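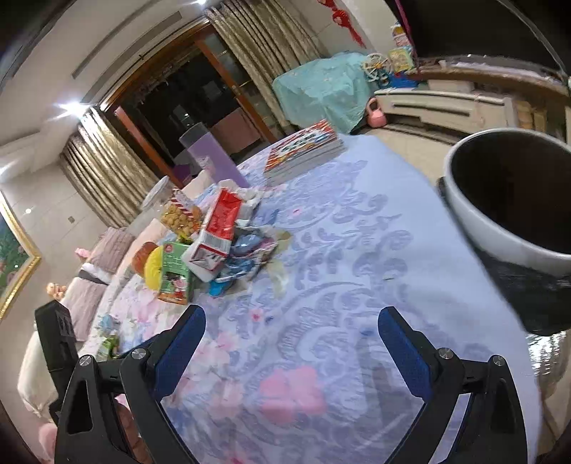 Before you decide whether a machine can clear a family table, run a fixed test on one and write down what happens. The method on this page takes an evening and needs a table, a bin, a tray and a timer. Use a table that people have been snacking at, with wrappers crumpled together next to things that must stay, like the clear jar of popcorn-like snacks and the thick stack of books farther back. A patterned cloth makes the job harder, and flowers printed on it are good to have. A camera can take a small pink printed flower for something to pick up.

We wrote this test in June to compare grippers for the Riltska project. It works for a tool held in the hand, for an arm driven by a person, and for an arm running by itself. Score those three separately.

## What you need

- One table with a cloth on it
- 14 items, set out by someone who won't run the test
- A bin for trash and a tray for things to keep
- A timer
- A score sheet (paper is fine)

Of the 14 items, make 6 trash and 2 fragile. The rest can be boxes, books, packets or toys. Don't buy new things for this. Opened packets behave differently from sealed ones, and opened packets are what you find in a home.

## Step 1: Sort the job before you start

Go around the table and mark each item as one of these on the sheet:

- **Stiff.** Small boxes, books, hard toys. Most two-jaw grippers manage these if there is room for the jaws on both sides.
- **Soft.** Wrappers, tissues, bags. They fold or slip, and they often bring a neighbor along.
- **Round or smooth.** Jars, bottles, cups. Check the widest opening of your jaws first. If the jar is wider than that, mark it "cannot" and don't try.
- **Flat.** Strips of plastic, cards, paper lying on the cloth. Expect trouble. The tips have to get under the edge, and the cloth comes up with it.

## Step 2: Set the cloth

Smooth the cloth by hand and leave it untaped. Taping it down gives better scores, but people at home don't tape their tablecloths. If the gripper pulls the cloth more than a hand's width, stop the run and write "cloth". That counts as a failed run.

## Step 3: Do a run with the tool in your hand

Hold the gripper yourself and clear the table using only the jaws. Keep your other hand behind your back. Put trash in the bin and keepers on the tray.

This run tells you what the jaws can do when a person is doing the thinking. If you can't pick up a candy wrapper with them, an arm with the same jaws won't either. Rhona Dow skipped this step at our Bokthorpe site and spent two days adjusting software for a problem that was in the pads. Softer pads fixed most of it.

## Step 4: Do the arm runs

Do 9 runs. Put the items back as close as you can to where they were. For each run, write:

1. Items picked up on the first try
2. Items dropped
3. Items put in the wrong place
4. Times a person had to step in
5. Total time

Don't help. If the arm is stuck for a full minute, count it as a step-in, move the item yourself and let the run go on.

## Step 5: Read the sheet

Look at step-ins first. Speed matters less than you would think, as long as you can leave the room. A machine that takes almost an hour and never calls you is more use than one that is done in ten minutes and calls you four times.

Then look at wrong places. An empty bag in the tray is a small mistake. A half-full packet in the bin is a bigger one, and a child's toy in the bin is worse. We count any keeper in the bin as a failed run.

## What we got

With the Javard jaws in hand, Ekene Nnaji cleared everything but the flat strips. With the same jaws on the arm, stiff items went well and soft ones were mixed. Piles of wrappers were the worst part, and telling an empty wrapper from one with candy still in it did not work at all.

For now I would trust the arm with boxes and books. I would not leave it alone with a snack table. The Iyamu pads are next, same items, same cloth.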